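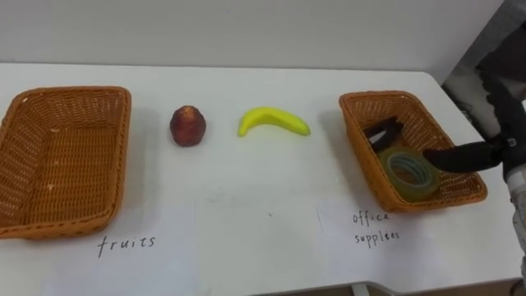 The sorting test: one basket for fruit, one for office things. The tape is in its basket, the apple and the banana are still on the table.

Mi-kyung Bang keeps her budget on one sheet, and she does not like when the sheet becomes two. She is responsible for equipment at Tiswood, a small company which packs mixed orders for other small companies, and since July she is planning the purchase of the first robot arm for the packing room. I met her at nine in the morning, before the suppliers begin to telephone.

"People ask me first the price of the arm," she says. "I understand it. But the arm is one line on my sheet. I have many other lines, and some of them I have forgotten in the first version."

The first version was made in an afternoon. It contained the arm, the gripper, the transport and the installation. The second version took her the rest of the month. It added a table of the correct height, spare fingertips for the gripper, training for two persons, a service contract, and the hours when a packing place stands still while it is rebuilt.

She turns the sheet to me. Spare fingertips and cables for the first year stand there with 616 pounds. The table, with fixing and levelling, is 800. The training is 2062, and this is the number she had to defend the longest.

"My director asked me why we pay for training when the seller says it is easy to use. I answered that it is easy for the seller. He has used it every day. Our people will use it on the day when something is wrong, and on that day I want that they know which button."

Two suppliers are still in the competition, Sotelo and Fono. A third one was removed early, when it could not say in writing how long a repair takes. Mrs Bang asks everything in writing. She has a list of seven questions, the same for every supplier and in the same order, so that the answers can be laid side by side. The first question is who comes when the arm stops. The last is what happens to the price of spare parts after the guarantee.

"The middle questions are boring," she says. "Electricity, weight, floor, noise. But boring questions are cheap to ask now and expensive to ask later."

For the comparison she also wanted to see a task, and she insisted that the task must be simple and made from ordinary things. An apple, a banana, a roll of tape, two wicker baskets, and a word written by hand in front of each. On one paper the word "supplies" became "supplees", and it stayed so.

"I did not want special blocks in special colours. Our shelves have no special blocks. I wanted things with different shapes, something round, something bent, something with a hole. If I see how the fingers come to each of these, I can ask better questions about the gripper, and the gripper is where the money can disappear."

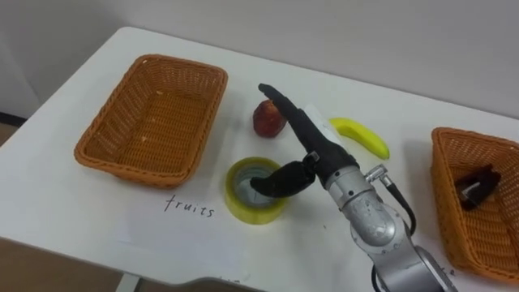 The choice of gripper, she explains, changes nearly all other lines. Fingers of the kind she has looked at can take many shapes, but they have more joints, and every joint is a thing to be maintained. A suction cup is cheaper and its parts can be bought nearly everywhere, but she does not want to depend on it for a banana or for anything in a net. She has asked both suppliers to give a price for the arm without gripper and for the gripper separately. Only one did this at once. The other sent a package price and a friendly letter.

"The letter was very nice. I wrote back and asked again."

I ask about the space, because the packing room at Tiswood is narrow. She has drawn it on squared paper, with the table, the reach of the arm as a circle, and the door. In her first drawing the circle went over the place where the trolleys pass. Now the table is turned and the trolleys have their own way along the wall. The baskets must also stay inside the circle, with some room behind them. She recommends to anybody who plans such a purchase to make this drawing before the first meeting, and to take the measures from the real floor. Her old building plan showed a cupboard which was removed years ago.

About time she is more careful than about money. The offer from Sotelo promises a short delivery, the one from Fono a longer one with more days of support on site. She has learned from a colleague at Branness, a warehouse in the same street, that the delivery date is only the start. At Branness the arm stood in its box until the electrician came.

"So I have ordered the electrician first," she says. "He can come without a robot. The robot cannot work without him."

Does she think that the arm will save money in the first year? She looks on the sheet before she answers, although I believe she knows it by heart.

"No. In the first year I have written zero there. If it becomes more than zero, I will be glad, but I do not plan with it. In the second year I have put a small amount, and I have put it in pencil."

The decision should be made when the last written answers have arrived. Fono has still two questions open, Sotelo one. It is the one about the spare parts, and she has already asked it twice.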